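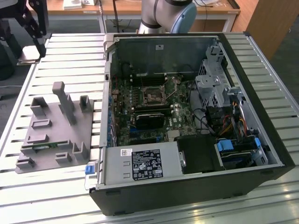
Right, Thursday night job. Mum's old office tower is on its side with the panel off and I am finally sorting it out. Thread, because I'll only forget what went where otherwise.

First thing I did was count the blue plastic bits. Blue means "you're allowed to pull this", so I love a blue bit. There's a clip either side of the drive and a latch on the power supply. Whoever designed that, thank you!

CPU socket is empty, cooler's off too. The replacement chip is coming from a bloke on Jokivo called Harsh Bajpai (300 sales, all good feedback, fingers crossed). Lever stays well away from my sleeves until then.

Cables next. Orange, yellow and black, all in one big bundle that flops down towards the drive. I'd like to tie it back a bit but there's not masses of slack to play with.

Brenda Bickerstaff has just messaged to ask if I've backed up the drive. Yes Brenda. Two copies. One of them's at yours, in the drawer with the takeaway menus.

Anyone got thermal paste they rate? The tube I've got is from 9 years ago and I don't fancy it.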